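21 September 2021

Equipment money, second try
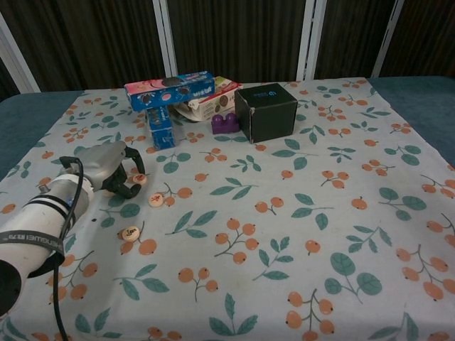
The gripper next to the chess pieces, this morning.

Spent most of the day on the budget for next year. Roland Rowbotham wants it by the end of the week and he wants one page. Last year I gave him four and he read the first.

The big item is a second arm. Gukska sent their quote in August and it was good for 30 days, so I had to call and ask if it still stands. It does, but delivery is now 14 weeks. Hartley can ship sooner and costs more. I put Gukska down and wrote Hartley under it in case Roland asks.

Fingers are the next line. The black curved ones are what we have, and small flat discs are the hardest thing we ask of them. Folasade Abubakar thinks we should buy 2 sets of thin flat tips from Flenley and keep the curved ones for boxes and blocks. I agree with her. Tips are cheap next to everything else on the page and I don't want to lose them in a cut, so I moved them up above the cable work.

Cable work: I asked for a proper sleeve and clips. The cable loops out behind the wrist and over the top, and I would like it held closer to the arm. Bemholm has a kit. They want an order of over 100 dollars before they will ship without a fee, so I added spare straps to get there.

Things to handle cost almost nothing. Cookie boxes, toy blocks and game pieces can come out of petty cash. Folasade asked for a line for them anyway, so there is one – small.

I left out the new table. A harder top would be nice but the cloth is fine for now, and I would rather have the tips.

Still open: the service plan. Gukska wants it paid up front for the whole term. Roland will not like that. I asked them for a yearly price and the woman on the phone said she would write back.

Sent the draft to Folasade at five. She found one sum added wrong, in the shipping column. Fixed it. Need to call Hartley tomorrow and get their price in writing.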